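Hands First
How a small team in Prindport shows a robot the work of tidying a table

A packet of wet wipes is an easy thing to pick up. You close your fingers on it and you do not think. For the team at Flarnlow, this small movement is the whole job, and they repeat it until the afternoon is gone.

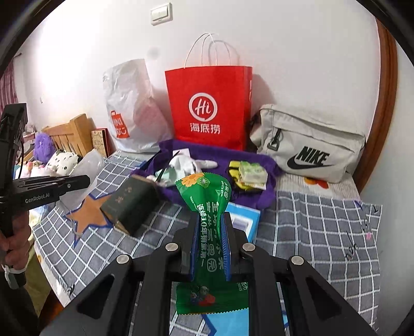 Catrin Parry

The blue pads press the middle of the packet and it becomes narrow there, like a waist. A soft thing changes its shape when you hold it, and this is the reason the team likes soft things. With a hard box, a robot can learn one good grip and be lucky many times. With a packet, it needs to see how a person squeezes.

The project is called Tundeo. Its idea is old: show the task by hand, record it, and let the machine study the recording. The teacher holds one gripper in each hand and works at a table in a bedroom, among shopping bags and plush toys. Flarnlow prefers such rooms to its own laboratory, where every table is too clean.

I was allowed to try. My first attempt was bad — I moved too fast, and I turned my wrist as I do with my own fingers. The teacher beside me was patient. "Slowly, and do not correct yourself in the air," she said. "If you make a mistake, finish it."
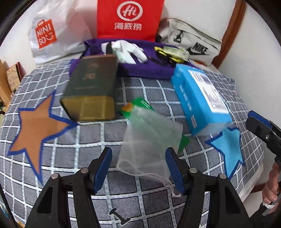

Mesh is more difficult than plastic film. It slides over whatever is under it, and a cord can go where you do not want it. Before each attempt the teacher decides where to take hold, then she keeps to that decision. The team collected 600 demonstrations for the first version of Tundeo and threw away 76 of them, mostly for hesitation. A person who hesitates teaches the robot to hesitate too.

Later the recordings go to Rostami, a partner firm that trains the robot arms. There the results are mixed. In the last test the arm completed 44 attempts with soft packets before the engineers changed the settings and began again. Pouches are still a problem, and a new round of teaching is planned for July.

I asked the teacher if her hands were tired. "The thumbs," she said, and went back to the table.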